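Tramside Notes - October

Hello again, neighbors! I spent most of a morning at the county courthouse this month, and I have thoughts (of course I do).

You may remember the towing case from the last issue. Haris Mengal parked behind the old Minhas store, the way half of Tramside does, and came out to find his car gone and a bill for $300 waiting at the lot. There was a sign, sort of, tucked behind a downspout. He took the tow company to small claims court, and I tagged along for moral support and the vending machine coffee.

The hearing was set for 9 a.m. and we got called a little before noon. Once we were in, it went fast. The judge asked when the sign went up, and the company's man didn't know. She asked who had called for the tow, and he didn't know that either. I was practically bouncing on the bench - Haris had to give me a look.

She ruled that the tow itself was allowed but the storage fees weren't, so Haris gets $145 back. He paid $75 to file, and she added that to what the company owes him. Not the full amount, but he walked out grinning.

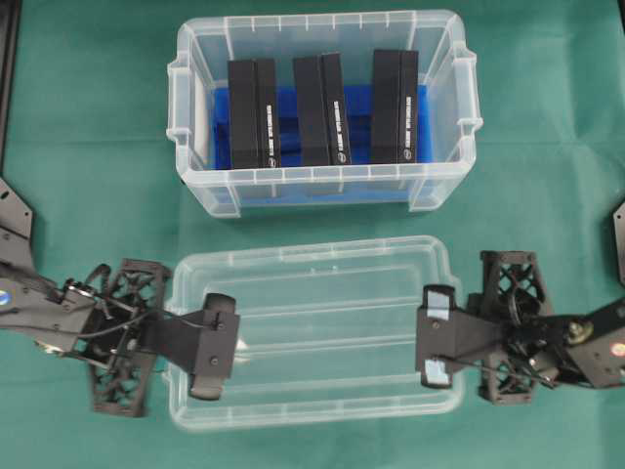

Shalini Thakur wrote in after the last issue to say she had the same trouble behind the same building, and she thinks people give up too early. She paid her bill without a word and only later found out she could have asked for a hearing. Her advice is to ask for the name of whoever ordered the tow, in writing, before handing over any money.

Good advice, and I wish I'd had it a few years back! If you're thinking of filing, the clerk's window has a packet with the forms in it, and the woman working there was very patient with my questions. Bring 3 copies of everything. We brought two and had to run down the hall to the copier, which only takes coins.

Graça Barros is collecting towing stories from the neighborhood and wants to bring them to the city attorney before the holidays. Drop yours in her mailbox or hand it to her at the bus stop, where she is most mornings by eight.

4 comments | 11 shares

Get Tramside Notes in your inbox every month. Unsubscribe at any time.

© Tramside Notes | Contact us | Back to top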